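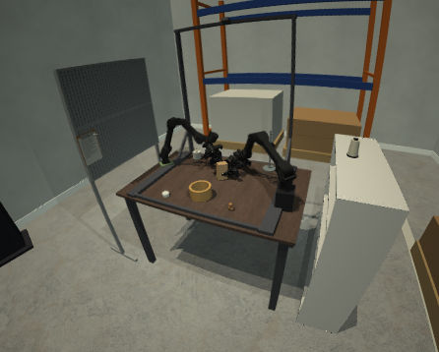 Fig. 5. Table on a concrete floor.

Section 5: Leveling the Clodstead table

I'm Selim Karakaya, and I've put together more of these tables than I care to admit, so let me walk you through the part that trips people up. Set aside a quiet evening and put the kettle on!

What you need: the hex key from the bag, a spirit level, a soft cloth and four felt pads (I like the Ludotex ones, but any will do).

1. Put the table where it's going to live. Floors dip more than you'd think, so leveling it in the garage and then moving it is a waste of your evening.

2. Lay the level along the long side, then the short side. Write down which corner is low – I always forget by the time I'm on my knees.

3. Turn the foot on the low corner half a turn counterclockwise. Check again. Keep going in half turns until the bubble sits in the middle.

4. Push down on each corner in turn. If it rocks, the foot across from the one you just moved probably needs a little more too.

5. Tighten the lock nuts and stick on the pads.

Note: On concrete, skip the felt and use the rubber caps (part 695). Felt picks up grit and wears through fast.

CAUTION: Don't wind a foot out past the red line. The thread is short and the leg can drop. Get a second person to lift while you turn, and keep the total load under 200 lb.

I check mine again every October, when the heating comes on and the wood starts to move. For drawer runners, go to page 56.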